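Perguntas frequentes - Cozinha Balel

Como faço uma encomenda de bolos ou muffins?
Pelo formulário da página Encomendas ou ao balcão da loja. Pedimos três dias úteis de antecedência. Para quantidades acima de 70 unidades, o prazo passa a ser de 9 dias, e confirmamos por telefone antes de aceitar.

Qual é a encomenda mínima?
Os muffins vendem-se em caixas de 15 e cada caixa pode levar até três sabores. Os bolos inteiros não têm mínimo.

Posso alterar o pedido depois de confirmado?
Pode, até à véspera da produção, às 17h. Depois disso a massa já está pesada e só conseguimos mudar a hora de levantamento.

Fazem entregas?
Sim, no centro e nos bairros vizinhos. As entregas são feitas pela Moteck, de manhã, entre as 9h e as 13h. Quem prefere levantar na loja não paga nada a mais. À quarta-feira só há levantamento.

Têm opções sem glúten?
Temos dois bolos feitos sem farinha de trigo, o de amêndoa e o de laranja. São preparados na mesma cozinha que os restantes, por isso não os recomendamos a pessoas com doença celíaca.

E sem ovos ou sem leite?
O bolo de maçã não leva leite nem manteiga. Sem ovos, de momento, só as bolachas de aveia. A lista de alergénios está afixada ao balcão e segue também por e-mail com a confirmação do pedido.

Como conservo os muffins em casa?
Em recipiente fechado, à temperatura ambiente, duram dois dias. Os que têm recheio de creme vão para o frigorífico e devem ser comidos no próprio dia ou no seguinte.

Posso congelar?
Os simples, sim - embrulhados um a um, até dois meses. Para descongelar, deixe à temperatura ambiente durante a tarde ou leve ao forno a 150 graus por dez minutos. Não congele os que têm cobertura.

Que chocolate utilizam?
Usamos chocolate negro Asadi nas massas e nas coberturas. O chocolate branco entra apenas na receita de framboesa.

Vendem as misturas para fazer em casa?
Sim. A linha Mustham tem mistura para muffins, para panquecas e para pão de banana. As instruções vêm no verso da embalagem. Se o seu forno for ventilado, baixe 20 graus à temperatura indicada.

Os meus muffins ficaram densos. O que correu mal?
Quase sempre é massa mexida a mais. Junte os líquidos aos secos e pare assim que deixar de ver farinha - os grumos pequenos desaparecem no forno. Verifique também a validade do fermento.

Organizam aulas?
Uma vez por mês, exceto em maio. As datas são publicadas na página Aulas e a inscrição só fica válida com o pagamento. Traga avental e calçado fechado.
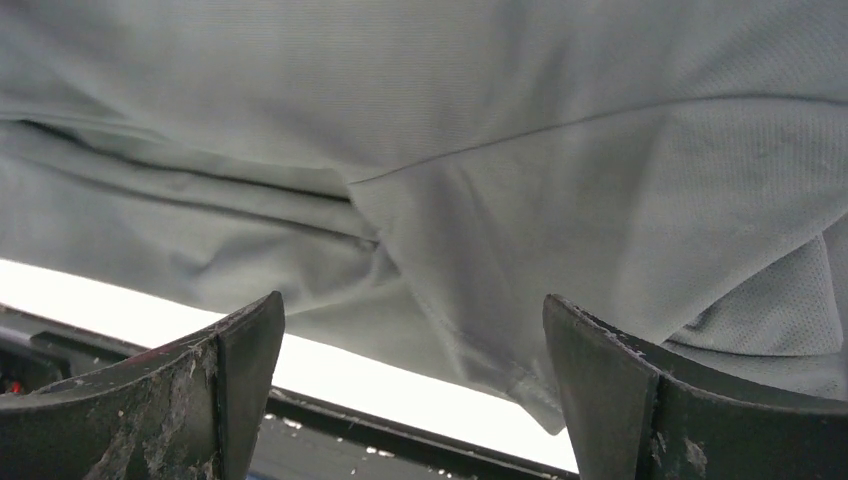 Tecido cinzento-claro, pormenor da costura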